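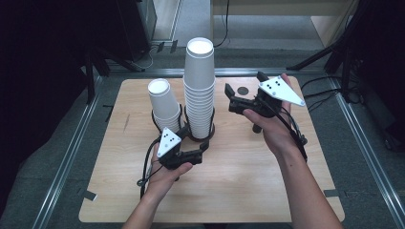

Household and workshop stock lists: tips for setting up the sheet

These notes cover a stock list for a kitchen, utility room or small workshop, kept in an ordinary spreadsheet or in Listska. The formulas are written for commas as separators. If your program is set to a language that uses the comma as a decimal sign, replace them with semicolons.

One row per item, one sheet for everything

Do not make a separate tab for each cupboard. Put all items on one sheet and add a column called Place. A filter on Place gives you the cupboard view, and an item that moves from the larder to the shed only needs one cell changed.

Columns that have proved sufficient in our house:

A Item
B Place
C Unit
D Pack size
E In stock
F Minimum
G Opened on
H Keeps (days)
I Note

Leave row 1 for the headings and freeze it. Do not put a title above the headings. Listska takes whatever it finds in row 1 as the field names and will import "Kitchen list, new" as a column.

Choose the unit before the quantity

Most wrong totals come from mixed units. Screws bought in boxes and used singly should be counted singly. Flour should be in grams or in bags, never both. The unit goes in column C as text and the number in column E as a number. "3 bags" typed into column E is text, and SUM will skip it without a warning.

To find such cells, put this in a spare column and fill down:

=IF(ISTEXT(E2),"check","")

Anything marked "check" needs retyping. A trailing space after a digit can have the same effect if the data was pasted in from a web page.

Counting sleeves and nested goods

Disposable items are normally sold in sleeves, and an opened sleeve is tedious to count. Enter full sleeves multiplied by pack size, and add the loose ones:

=2*25+21

The cell shows 71 and the sum remains readable when you click on it. At the next count, change the 2 and the 21. This is quicker than two extra columns and does not break the minimum check further down.

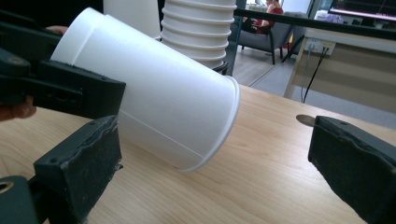
White paper cup with a rolled rim at the base.

Shopping list from the minimum column

Put this in column J, heading Buy:

=IF(F2="","",IF(E2<F2,F2-E2,""))

The first test keeps items with no minimum out of the list. For whole packs, use the following in column K, heading Packs:

=IF(J2="","",ROUNDUP(J2/D2,0))

Column D must not be empty or the result is a division error. Enter 1 for goods sold singly. Filter column K for non-blank cells and print columns A, B and K only. Hide the others first, as the print area does not follow the filter in every program.

Set the minimum to what you use between two shops, plus one pack for anything awkward to run out of. Dishwasher salt and fuse wire belong in this group. Fresh food does not need a minimum at all.

Opened jars, glue and paint

Column G takes the date of opening, column H the number of days the item keeps once opened. Column L, heading Use by:

=IF(OR(G2="",H2=""),"",G2+H2)

Format column L as a date. If it shows a five-figure number, the formula is right and the format is wrong.

For colouring the cells, use conditional formatting with this rule, applied from L2 downwards:

=AND($L2<>"",$L2<TODAY())

The dollar sign goes before the letter only. With one before the number as well, every row takes the colour of row 2.

This works for wood glue, filler and two-part adhesives as well as for pesto. Take the number of days from the label. Where the label gives months, multiply by 30 and accept the error.

Naming items

Write the noun first: "Screw, wood, 4 x 40", "Rice, long grain". The alphabetical sort will then put related things together. Be consistent about the comma and the space after it. Use the letter x for dimensions and not the multiplication sign, which is hard to type into a search box on a phone.

Brand names go in column I. If they are in column A, the same item will end up on three rows after three different shops.

To find duplicates:

=IF(COUNTIF(A:A,A2)>1,"double","")

COUNTIF ignores capitals but not stray spaces. Run TRIM over the column first, then paste the result back as values. It also reads an asterisk or a question mark in a name as a wildcard, so keep both out of column A.

Importing into Listska

Save as CSV with UTF-8 encoding. Files saved in an older encoding lose the pound and degree signs. The free version of Listska stops at 2,000 rows. Our own list has 1,007, and that includes every drill bit in the garage, so the limit should not trouble an ordinary household.

Formulas are not carried over. Only the displayed values arrive, and columns J, K and L must be set up again as calculated fields. Keep the spreadsheet as the master copy and import afresh after each full count, choosing "replace" at the second step. "Merge" matches on the item name and will create a new row for every name you have corrected.

Labels

Flarkusel sheets print well from a mail merge, provided scaling is switched off in the print dialogue. "Fit to page" shrinks the grid slightly and the last row of labels lands across the gap. Print one test page on plain paper and hold it against the sheet in front of a window.

For the workshop, print the Place code and not the item name. We use a letter for the wall and a number for the shelf, so B3 is the same shelf whatever is on it. Type the code with a hyphen, B-3, if you intend to search for it, or you will keep hitting cell references in your own notes.

Backups and shared use

Save a dated copy before each full count. Year first, then month, so that the copies sort correctly: stock-year-month-day. We do a full count in March and a shorter one in the autumn, kitchen only.

If several people edit the list from their phones, protect row 1 and columns J to L. Sorting a single column without the rest is the usual accident. Undo it at once, and if somebody has already typed over it, go back to the copy.

Related pages: Fatcombe shelf calculator, spreadsheet settings for metric and imperial. Template file: Pritchard stock sheet, version with formulas in columns J to L.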